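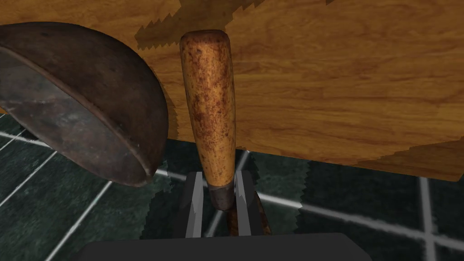

Lonavo Print Finishing, Press Room Support

Ticket 211: foil lifting at the edges on the Wolloso carton job
Status: closed
Machine: Hokia flatbed foil stamper
Opened by: night shift

Problem as reported
Gold foil on the Wolloso lid panels looks great in the middle of the logo and ragged on the left side. The thin strokes are the worst. A fingernail takes the foil right off the serif on the W. Stock is the 400 gsm coated board from Căpraru, with a matte varnish laid down before it comes to us. Run length is 2,000 sheets and we stopped early in the run, so there's plenty of board left to get it right (phew!).

First reply, 7:40
Thanks for stopping when you did, and for keeping the bad sheets in order, that helps a lot! Please try these before anyone touches the die:
Clean the die face with a brass brush and a dry cloth.
Check that the foil is feeding with the dull side down and hasn't drifted on the shaft.
Pull one sheet at the current heat, then one a notch higher. Mark both.

Press room, 8:15
Done, all three. Foil was fine. The hotter sheet sticks better on the right and fills in the counters of the letters, so now the "o"s look like coins. Left side still ragged. We went back to the old heat.

Second reply, 8:30
Lovely, that's a really useful result. If more heat fattens one side and does nothing for the other, I'd look at pressure. Run a sheet of carbon paper under the die with no foil and tell me how even the mark is. 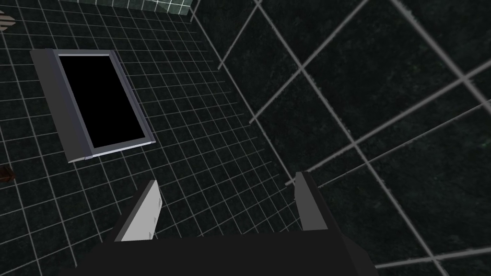
Carbon test came back and it's a beauty for showing the fault: solid black on the right, going to a gray whisper on the left. So the die isn't meeting the board evenly, and we've been chasing heat for a pressure fault. To see it without a gauge, lay the test sheet on something with a regular pattern, like a dark floor ruled into small squares with thin white lines, and line up the panel edges with the rows. We did that and the impression was square to the sheet, so the die hasn't twisted in the chase. It only needs building up on the one side.

Makeready, 10:05
Packed the left side with two layers of tissue, feathered the edges by tearing instead of cutting, and taped them under the top sheet. Pulled a carbon. Much better, still a bit light at the lower corner. Added one small patch there. Pulled another and it was even all over, and I may have cheered out loud.

Press room, 10:50
Foil back on, old heat, dwell up one step. Strokes are crisp! Tape test on 7 sheets: nothing lifted on any of them. The W is finally a W. We also tried one with the dwell back down, just to know, and it held but the edges were duller, so we're leaving it up.

One more thing from Căpraru
They say the varnish on this batch was an ordinary matte and should take foil fine once cured. It had cured. We're ruling it out, and please don't let anyone sand or wipe the board "to be safe" on the next run, it marks badly. 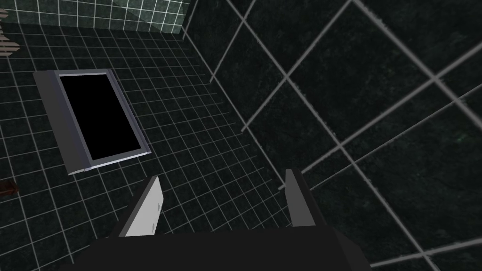 Open jaws over the tiled floor.

Closing notes
Cause: low pressure on the left of the die, hidden by a heat setting that happened to suit the right.
Fix: tissue makeready, dwell up one step, heat unchanged.
The packing sheet is in the Wolloso job bag with its top edge marked. Please reuse it for the January repeat, and pull a carbon first anyway, it takes two minutes and it's the best two minutes of the setup. Reopen this ticket if the lower corner goes light again.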